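I met Tia Pearce over coffee, and within a minute she was squeezing my paper cup to make a point. "See how it gives? A robot has to learn that!" Her project, Plonell, teaches robots to clear tables from demonstrations people give at home with hand-held grippers. They've got 3000 so far (I had guessed 60).

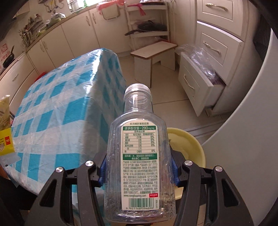
An empty bottle in the gripper's blue pads.

I asked if bottles were the easy part. "Oh, bottles are lovely," she laughed. "Tissues are awful – they're a new shape every time." 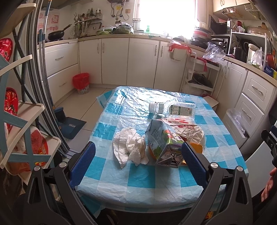 Beryl Heywood
Staff Writer, Bornunix

So the team went for messy tables, with tissues and cartons in among the bottles. Tia says the policy trained on those beat the tidy one in 6 of 7 test kitchens. And the seventh? "Shiny tablecloth," she said. "We're back at it in December."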